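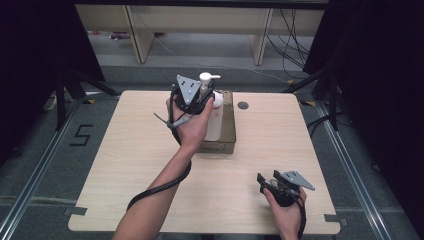 Soap Use and Refill Habits in Two Student Residences
Project report, second-year module in household resource studies

1. Background
Most student kitchens and bathrooms at Brerolness have liquid soap in pump bottles. The residence office buys it in bulk and leaves the refilling to the people living there. Our group wanted to know how much soap gets used on each floor, and whether a foaming dispenser would bring the amount down. We picked soap over laundry detergent or paper towels because it is easy to weigh and everyone uses it.

2. Where and when
The work was done in two buildings, Pacheco House and Felus House, from January to March. Both have shared bathrooms and one kitchen per floor. Pacheco kept its ordinary pump bottles for the whole period. Felus changed to foaming bottles in February, filled with the same soap thinned with tap water as the label on the bottles asked.

3. Method
We weighed every bottle once a week at 9 in the morning, before the cleaners came through. Weights went into a shared spreadsheet. When a bottle was topped up, whoever did it was supposed to write the weight before and after on a card taped to the wall. This worked well in Felus. In Pacheco the cards got wet and we had to replace them twice, so 3 of the weekly readings there had to be left out.

For Felus we worked out how much of each refill was soap and how much was water, and counted only the soap.

We also handed out a short questionnaire. It was returned by 14 residents.

4. Results
Pacheco used 2264 grams of soap in February. Felus used less in the same month, and the drop showed up in the first week after the change. The kitchens accounted for more of the total than we expected. Several people wrote that they wash dishes with hand soap when the dish soap runs out, which we had not planned for and could not separate out.

Opinions on the foam were mixed. Some residents liked that it rinses off faster. Others said it felt weak and that they pumped it more times to make up for it.

5. Problems
The two buildings do not house the same number of people, and we were not given exact figures for who was staying over the break. The kitchen scale, a Jito model, reads in whole grams, so small changes in a nearly empty bottle were hard to see.

6. Further work
A longer study should swap the buildings halfway through, so that each one tries both kinds of bottle. Kitchens and bathrooms should be recorded on separate sheets from the start. The cards need plastic sleeves.

The spreadsheet and a blank copy of the questionnaire are in the appendix.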